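Week 3: Why small states sign big treaties

Notes to go with the lecture of 05/08/2024. Bring these to the seminar, please, with your own scribbles on them.

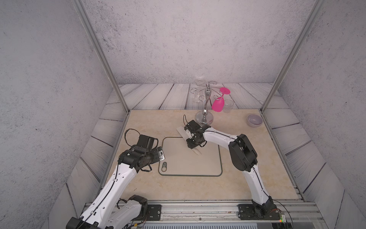

What I was trying to say in the first half

I started with a question that got a bit of a laugh: why would a country with hardly any army bother signing an arms control treaty? I meant it seriously, though. If you've got nothing to give up, what are you doing at the table?

The usual answer, and the one most of you wrote down for me in June (I did read them, all of them, on a very slow train), is prestige. Small states like to be seen in grand rooms with the large ones. There's something in that, and I don't want to be sniffy about it, but it doesn't get us very far. Prestige tells you why a minister turns up for the signing. It doesn't tell you why the same country keeps a lawyer and two diplomats in an expensive city for years beforehand, arguing over the meaning of a comma.

So I gave you a second answer, which is that rules are cheap protection. A big power can look after itself when an agreement falls apart. A small one mostly can't, and so it has a much stronger interest in the thing being written down clearly, with somebody named as the person you complain to.

Utrecht, quickly

A couple of you asked why I keep dragging us back to the early eighteenth century. Mainly because I like it! But also because the settlement that ended the War of the Spanish Succession is a lovely early case of everyone haggling at once. The main treaties were signed in 1713, but the loose ends ran on, and the Barrier Treaty of 1715 is the bit I'd like you to look at. The Dutch got the right to keep garrisons in a string of fortresses in the Austrian Netherlands, as a buffer against France. Read it as a middling power asking, "What can we get on paper now, while the others are tired?"

And then ask yourself how well it held. (Not terribly. The fortresses didn't do much good in the 1740s.) Does that mean the Dutch were silly to want it? I said no in the lecture, and Kaj Kragh said yes from the third row, and we'll carry on with that in the seminar because I thought he had a decent point about false comfort.

Three words I use loosely and shouldn't

Signature. The state says it agrees with the text. For most treaties it isn't bound by the whole lot yet, though it shouldn't go about wrecking the purpose of the thing in the meantime.

Ratification. The state formally agrees to be bound, usually after a vote or some other process at home. This is where plenty of treaties go to sleep for a decade.

Entry into force. The treaty starts to count as law between the parties, often once a set number of them have ratified. I mixed this up with ratification at least once on Monday, so cross out whatever you wrote near the slide with the red box.

The negotiation exercise

You'll be in groups of three, and each group is one country. The made-up dispute is over a shared river, and the countries are Zerko (upstream, large, a bit grumpy), Prolum (downstream and very dependent on the water) and Tastgate (small, no river to speak of, but it owns the port everyone ships through). Your country sheet has your aims on it. Don't show it to the other groups, and please don't photograph theirs, which did happen last year.

You have 20 minutes to talk, then a break, then we write the text together on the board. I want one page at most. If you can't agree, hand in a page saying exactly where it broke down, and I'll mark it just as kindly.

A hint for Tastgate: you look like the weakest party and I promise you aren't. Have a think about who needs the port, and when.

Reading

The Khổng chapter in the course pack is the main one. It's long and the opening is heavy going, so start at the section on bargaining and go back afterwards if you're keen. Cecilia Mensah is leading the Thursday seminar and will assume you've read that section, even if she's too polite to say so.

The Barrier Treaty extract is in the pack too, in translation. Skip the lists of towns.

Your short paper

Pick one small or middling state and one treaty it signed, and tell me what it wanted and whether it got it. The limit is 891 words, which is a daft number, I know. It's what fits on the marking form in the font the department likes, footnotes included.

Please don't open with a dictionary definition of "treaty". And if you want to write on something recent, come and check it with me first, as some of the newer ones have very little in English beyond the press releases.

Office hours are the same as before, except that I've swapped rooms with the language tutors, so go up one more floor and turn left at the printer.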